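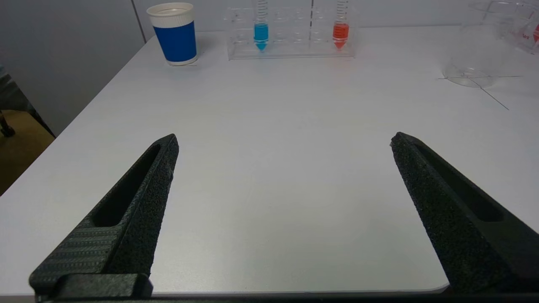 Celton Spoken Word in Libraries: progress report for October

Dear Cheng-en Yang and everyone on the grants team,

Thank you again for your patience while we moved the report date. It has been a full month, and I wanted to have the October evenings behind us before I sat down to write. I hope you'll forgive the length. There is quite a bit to tell you, and most of it is good.

As you know, the grant pays for live poetry and storytelling in the branch libraries at Celton and Kan, with a poet in residence at each one and an open mic to close every month. We have now held 11 of the 21 evenings we promised you. Celton has hosted six of them and Kan five, which is a little lopsided, and we'll even it out in the new year when Kan gets its reading room back from the painters.

Attendance at Celton has been steady, and the regulars have begun to sit in the same chairs each time, like people do at church. The October open mic was the best yet. We had set out 100 chairs (optimistically, I was told) and we filled them, with a few teenagers sitting on the carpet by the atlases. A retired bus driver read a long piece about the night route, and I don't think I have ever heard that room so quiet.

Kan has been slower. We started there on a Monday, which we picked to suit the building and which turned out to clash with choir practice. The evening has since been moved, and the last two sessions felt like a different event altogether — more chatter beforehand, more people staying for tea, and our first readers from the adult literacy class. I would still call it the smaller of the two audiences, and I would rather tell you so now than dress it up.

The writing workshops were the part I worried about most when I filled in the application. Each one takes up to 5 writers, and we kept it that small on purpose so that everybody gets their work read aloud and talked about properly. Both groups are full and there is a waiting list at Celton. The Celton group has asked to make a pamphlet, which they want to call Ototero, after a river in one member's poem. I said yes before checking the budget, I'm afraid, but it can be covered by what we saved on travel when our second guest poet offered to do both branches in one trip.

On that subject, spending is close to plan. Performer fees are where we expected them to be and room costs are a little under. Sound has gone over. The speakers at Kan gave up halfway through a ballad and we had to rent a pair from Flulenano at short notice. They have let us keep them at the monthly rate through the spring, and the full figures are in the budget sheet I sent with this letter.

There is one change I'd like your permission for. We had planned to finish with a single showcase at Celton. Both groups would now like to have one each, on separate nights, with the poets swapping branches. It would not cost any more, but it does alter what we wrote in the application, so please let me know if you need that put to you in a more formal way.

Before the next report we have the winter ghost story night, the first visit from the high school slam team, and the pamphlet to get to the printer. You would be very welcome at any of them — doors open half an hour before the start, and the tea is free.

With warm thanks,
The Spoken Word in Libraries team, Celton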